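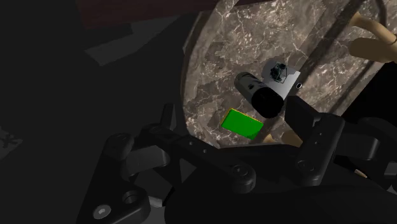 16 Aug 2024

Stone bench, polish and sealer tests, cont. from July

Back on the Trildale offcuts. Finished the 225 mm strip this morning, wet, by hand, no machine. Swarf everywhere in the sink again, need to clear the trap before Monday or it sets up like grout.

Grits: 100 to knock the saw marks down, then straight to 300. Jump is too big. Could still see the 100 scratches raking a lamp across it, mostly along the veins where the stone is softer. Went back and did a pass in between with the old worn pad (no number left on it, feels middling). Better. Order proper pads in the gap from Kurek, they had them last time.

Edge is the slow part. Flat face took 34 minutes start to finish, the rounded edge took most of the rest of the morning and still has a flat spot near one end. I press harder when I get tired. Foam block behind the paper helps, the cork one doesn't bend enough.

Sealers. Three squares masked off on the big offcut, left to right:

A - Wivova, one coat
B - Wivova, two coats, second one after lunch
C - Parard, one coat, wiped off after ten min

D is bare stone for comparison, so four squares really.

Drip test on A and C only so far. Water beads fine on both. Oil is another matter, A went dark under the drop inside ten minutes, C only a faint ring. Wiped both, A still dark when I left for lunch, a bit lighter after. Didnt do lemon juice yet. It will etch whatever we put on it, sealer stops stains not acid, but whoever wants this as a kitchen top is going to ask so we should have a square to show them.

B needs overnight. Do NOT put the drip tray on it, tape is up.

Smell: Parard is strong, had both doors open and the fan on and still got a headache. Wivova hardly smells at all. If C wins on the oil test we have to do it outside or late in the day.

Color. Parard darkens the stone a little, you notice it next to D. Looks good to me, brings out the veins, but a customer who picked a slab dry might not agree. Make a sample chip half sealed half not and keep it by the front desk.

Crack on the second offcut: hairline, about a hand long, runs in from the corner. Went over it with a fingernail and it catches, so a real crack and not a vein. Wicked some thin resin in and clamped with a scrap of carpet under the jaws. Too much resin, ran down the back and stuck the carpet on. Will shave it off with a razor once it's hard. Next time tape the underside first (wrote this in July too, see page with the coffee ring).

Pad wear, the 300 lasts a lot longer if I keep the water running the whole time. The bottle spray isn't enough, it goes to paste and the paste drags. Rigged the hose over the bench with a bungee, works but drips down the wall. Needs a bracket.

Other stuff
- floor squeegee blade is split, tape holding for now
- small clamps are all in the resin drawer, please put them back there
- dust masks down to the last sleeve, get more before anybody dry cuts
- the level on the back bench reads off, checked it flipped end for end and got two different answers. Use the long one untill it's replaced

Monday: oil on B, lemon on a corner of D, look at the flat spot again with the lamp. If B holds oil as well as C I'd go with Wivova two coats and skip the headache. Cost per coat not worked out, receipts are in the blue folder.

Sink trap!!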